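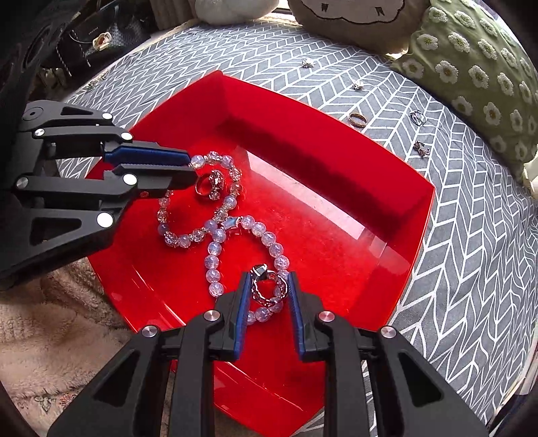 Figure 1. Two grippers working over the red tray; note the blue ridged pads on the fingers.

Session 4: Looking after the finger pads

Welcome back, everyone. Last time we got as far as mounting the grippers on the Codby cell, and several of you asked (very reasonably!) why we make such a fuss over a bit of blue padding. Well, small jewelry is hard on pads. Beads roll, rings catch, and a ridge that has picked up grit or hand lotion will let go of a thin band when you least want it to. So today is pad day, and I hope you'll come to enjoy it as much as I do.

Before you start, park both grippers open and switch off the cell at the wall. Move the tray well out of the way — I have crawled after enough beads for one lifetime.

Wipe each pad along the ridges with a damp cloth, then a dry one. Look for flattened ridges near the tip, where most of the wear shows up. Our rule in the Groreck lab is to swap pads after 900 picks, or sooner if a ridge has torn, and always to swap both fingers together.

While the pads are off, check the pivot bolts for play by rocking each finger gently. Snug them up if you need to, but please don't lean on the wrench.

Once the new pads are on, run 10 slow open-and-close cycles with nothing in the jaws, then 20 practice picks with a plain ring. Write the results in the cell log, misses included.

For June: read the Josirari notes on aligning the fingers, and bring your own log pages.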